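Thu 23 February

Finished the bookshop proof of "The Torton Staircase" last night, in bed, with cold feet and a biscuit I had promised myself I wouldn't eat. It's pitched at readers of 8 and up. I am well up. Humaira Bajwa at the library wants a paragraph for the spring list by Monday, and I have written four, all of them using the word "atmospheric."

The book is good, annoyingly. A boy called Arthur gets sent to his great-aunt's in 1998, which my niece considers ancient history, and finds a stair that isn't there in daylight. I guessed the villain on page 102. Then on page 133 I had to take it back, and I was sulky about it until lunch.

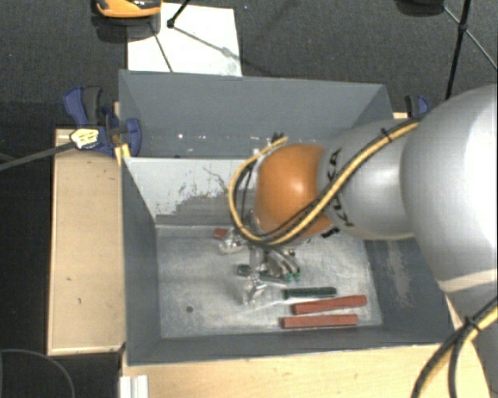 What I can't decide is whether to mention the Kululent. It's the thing under the stairs, and it speaks only in questions, like my dentist. The first chapter with it is properly creepy. By the fifth it has started giving advice, and I've never been scared of anything that gives advice. Adeel Memon read my copy before me (he left a bus ticket in it) and says children won't mind. Adeel says that about everything, including his own poems.

Tried the opening on my niece over the phone. Long silence. Then she asked if the dog lives. I said there isn't a dog. She said that was a mistake, and I've put it in paragraph five, without credit.

Rhys Partington has asked to borrow the proof next. He still has two of mine from last winter, so he can wait until I've hidden the good ones.

3 comments
11 shares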